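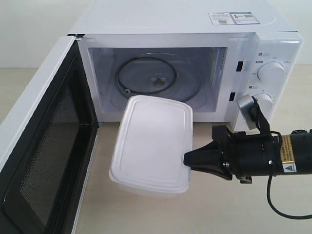 The staff microwave at Haldane, open, with its glass plate in place.

Catriona Laing has strong feelings about a white microwave. She didn't buy it and she doesn't much like it, but for the past 19 months she has run the break room at Haldane, the bookkeeping firm on Datley Street where 42 people eat lunch inside the same hour, and she has come to know it the way you know a neighbor through a thin wall.

“People think the job is crumbs,” she says. “The job is diplomacy.”

We met in October, at the quiet end of the afternoon, when the last of the soup smell had gone. She had brought a cloth with her. I asked what she checks first in the morning.

“The plate. You look at the glass, then you look at the ring under it. Everybody wipes the glass, if they wipe anything. The ring has wheels, and the wheels pick up rice.” She said “rice” the way other people say “mice.” A plate that grinds as it turns has a grain of something under it, in her experience, and the person who put it there is already back at their desk.

Her method is plain. A mug of water with a slice of lemon, a few minutes on high, then leave the door shut while you answer an email. After that, a damp cloth. The glass plate goes in the sink with the mugs, and the ring gets a rinse of its own. She does the door seal last, with a corner of the cloth wrapped around a finger.

“Euan uses a spray,” she says, meaning Euan Mackay in payroll. “Euan's lunch tastes of pine. I've told him.”

She is just as firm on the matter of lids. Half the building brings lunch in plastic boxes, and the boxes come in every shape the supermarket sells.

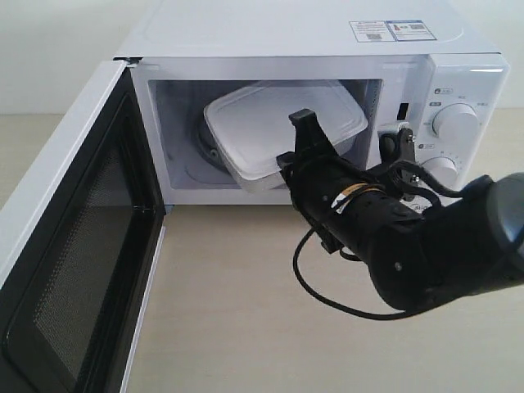 “A round plate and a long box, that's your whole problem right there,” she says. “It has to sit flat and it has to clear the walls. If it's tipped up on one side you take it out and put it in again. You don't shut the door and hope.” She wants the lid loosened at a corner before anything gets heated, and she wants people to look underneath for the microwave mark. Siham Kettani, who sits nearest the kitchen, has been known to call this out across the room on Catriona's behalf.

Then there are the knobs. The old machine had buttons, nine of them for popcorn alone if you believe Catriona, and its departure was mourned. Two knobs struck some of the staff as a step backward.

“Alistair stood in front of it for a full minute,” she says. “He's a qualified accountant. I said, one's at the top and one's at the bottom, Alistair, it isn't a tax return.”

I asked whether she ever uses it herself. She folded the cloth into a square, then a smaller square.

“I bring a sandwich,” she said.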